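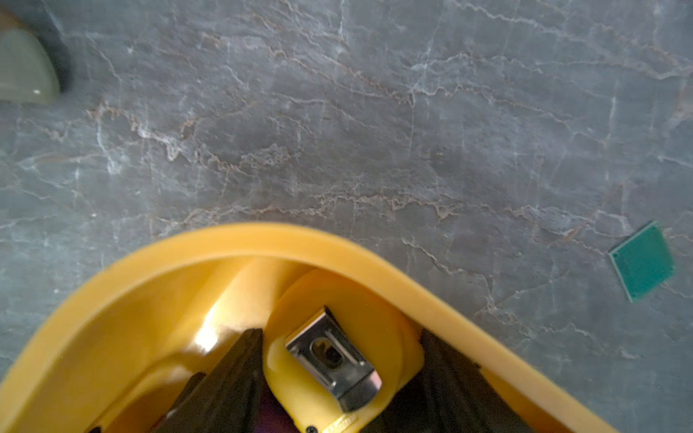 One comment on the draft of these rules asked why a course on small grippers needs a written rule about tidying the table, when any adult can see whether a table is tidy. Fair question. Any adult can also see whether a sink is full of dishes, and we have all shared kitchens with adults.

Search this site Go Menu

Lernonura Short Course in Tabletop Automation
Handout 4: House rules, and how to write one that gets followed
Revised 2025-05-08

Read before the practical. The long version is the Jevlow Bench Code, 769 lines, and you're welcome to it. The exam draws on this handout only, a fact that will do more for its readership than anything I write below.

1. What a rule is for

A bench rule should tell a tired person what to do next. If it needs a meeting to interpret, it's a policy, and policies live in a different binder. "Operators shall exercise due care around the workspace" is a policy. "Hands off the table while the arm is enabled" is a rule. You can break the second one, and someone can catch you at it.

2. Before motion

Clear the work surface of anything that isn't part of the task. Small flat items count. A thin tile lying on stone doesn't look like an obstacle until something sets a box down on it and the box rocks.

Check the surface itself. Veined or patterned stone is handsome and gives a vision system plenty to be wrong about. If your surface has a busy pattern, write that in the log, so that the next group doesn't spend an afternoon tuning a threshold against a rock.

Look at the fingers. Scuffs are normal. Tears, missing pads and mystery residue are not, and "it was like that when I got here" goes in the log too, with your initials.

Set the speed limit for first runs: 30 percent of the task speed. Yes, it's dull. Watch all of it anyway.

3. Holding things

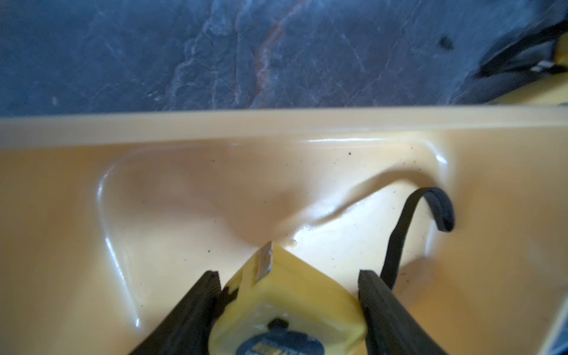 Fig. 2. Tape measure gripped between the two fingers, over the molded tray.

Household objects make good practice and bad assumptions. A tape measure has a hard case, rounded corners and a hook at the end of the blade. The rules for objects like it:

- Decide which faces the fingers will press on, and write them down before you try.
- Keep the fingers off moving parts. On a tape measure that means the blade, the hook and any lock.
- Look for straps and cords. A loop will find something to catch on. Loops are patient.
- Start with the lowest grip force that holds. Go up one step at a time, and log each step.
- No reaching in to "help." If the grasp is bad, stop the arm, disable it, then fix the object.

The last of these is the one people break, always quickly and always just this once. In the Aquino exercise in January we asked for 14 supervised grasps per group with hands behind the yellow line. We got the grasps. The line was treated as more of a suggestion.

4. Trays and debris

Molded trays collect dust and crumbs of packing material. Wipe the tray at the start of each session. Specks don't stop a gripper, but they do get under parts, and then your placement error has a cause that you'll never find in the code.

3 shares 0 comments

5. Writing your own

For the assignment, write one rule for your own bench. 70 words at most. It must name who acts, when, and what they do. It must be possible to tell, by looking, whether it was followed. Rules containing "appropriate," "reasonable" or "as needed" will be returned with the word circled and no further remarks.

Swap with another group and try to obey their rule literally for one session. Note where it was silly. Some of it will be. Bring both versions to the Plodis room on printed paper; the projector has its own rules and hasn't shared them.

We use cookies to improve your experience. Accept Manage settings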